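## 4. Listing quality and what guests get to compare

Sample first. 556 listings, all whole-unit holiday lets (houses, flats, a handful of converted barns) in the Prullau valley, collected from two booking sites, Tisetti and Zostar. Rooms in shared homes left out. Hotels left out too, even where the owner had put them up under "apartment". Collection ran through January, always on a Wednesday evening, as prices on Zostar move over the weekend and we wanted one steady point in the week.

Duplicates were the main headache. The same flat often sits on both sites under different titles, with a different number of beds and sometimes a different village. Matching on title was useless. Matching on map pin was better, but Zostar shifts the pin on purpose until a booking is paid for. In the end we matched on house rules text, which owners copy and paste word for word, spelling mistakes included. A pair was merged only if the cleaning fee agreed as well. Where it didn't agree, both were kept.

### 4.1 Distance claims

Most listings give a distance to something: the lake, the lift, the nearest shop. We checked these against walking routes, not straight lines. Claims under 2000 metres were mostly fair. Longer ones less so, and the lift was the worst offender, with owners on the far side of the river measuring across water where there is no bridge. Drive times harder to judge. "15 minutes to the slopes" may well be true in October. We did not try to correct for snow or for Saturday changeover traffic, and readers should treat the drive time column with care.

One oddity. Listings managed by Fashola, the largest letting agent in the valley, give no distances at all, only the name of the village. Guests do not seem to mind. Their review scores sit close to the rest of the sample, and there are fewer complaints on location, perhaps becuase there is no claim to be let down by.

### 4.2 Minimum stay and fees

Minimum stay is set by the owner on both sites but shown in different places. On Tisetti it is next to the price. On Zostar it only turns up once dates are entered, so a guest looking for three nights can open page after page and find seven is the least on offer. We entered every date range by hand for the high season. Slow.

Cleaning fees: a flat 35 euros was the single most common amount, for small flats and large houses alike. Linen sometimes inside it, sometimes on top, sometimes not mentioned anywhere. Pet fees left for Section 5. Tourist tax was removed from all totals, as one site adds it and the other leaves it to be paid on arrival.

### 4.3 Coding of listing text

Two coders, working seperately. Each read the full description and marked five items: heating, parking, access by stairs, internet, kitchen. Disagreements mostly on parking, where "parking nearby" could mean almost anything. Settled by talking it through, and where that failed the item was coded as missing. Missing items count as missing in everything that follows, never as "no".

**Figure 1.** KUKA robot arm over a grey open-topped bin with red and green bars.

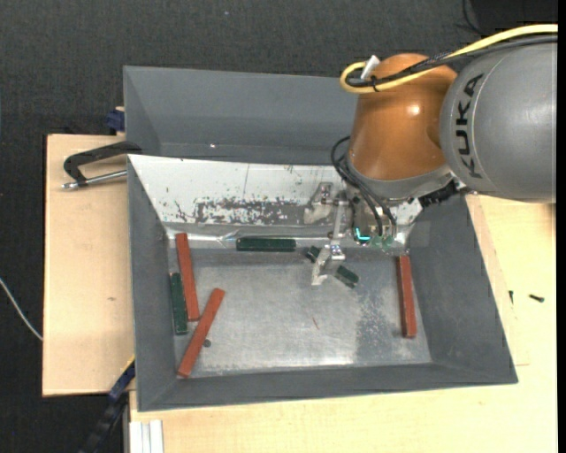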